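Jan 2, 2018

Back at the flat after the holidays. The heating had been off for days and the kitchen smelt of the bin I forgot to take down. I put the kettle on and made a list of what I want to get done before the Histau job begins. Top of the list is money, same as last year.

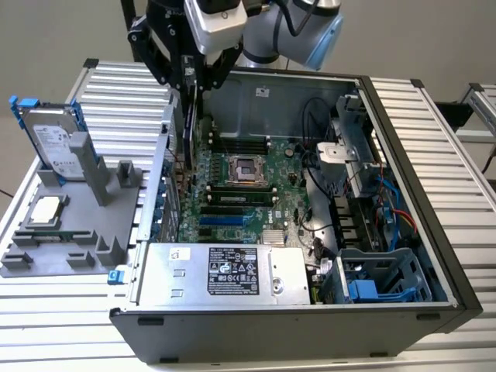 Dell tower, side panel off.

I have 1000 saved and the deposit for the Mathebula Road place is 3000. At 200 a month that is ten more months, so October if nothing breaks. I moved this month's 200 across before lunch so I couldn't spend it. Then I cancelled Tratasus, which I haven't opened since summer. It was 5 a month and I had been paying it for the films I never watch.
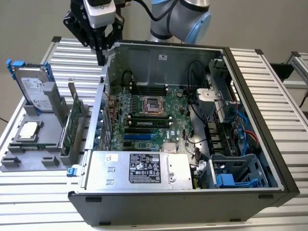 Precious Ngcobo thinks ten months is too slow and that I should take a lodger in the small room until spring. She said it on the phone and then again by text. I said I would think about it. The small room has the ironing board and both bikes in it, and I like having the bathroom to myself.

Walked to the shops at three. Bought onions, lentils, a loaf and the cheap coffee. It rained on the way back and my left boot lets water in at the heel.

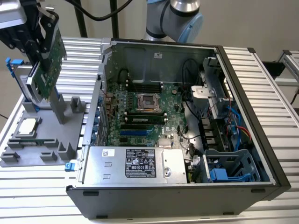 The boots will have to last until the end of winter. I rubbed some wax into them and stood them on newspaper by the door. Soup for tea, enough left for two lunches. I also wrote to Nilo to ask for a lower broadband price and got an automatic reply.

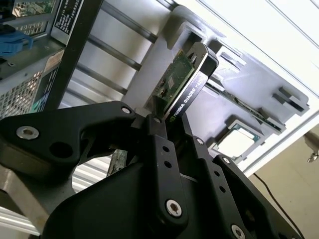 Would I take the lodger if the rent went straight into the deposit? Probably, for three months, with the bikes moved into the hall.

Bed at ten. Bins go out in the morning.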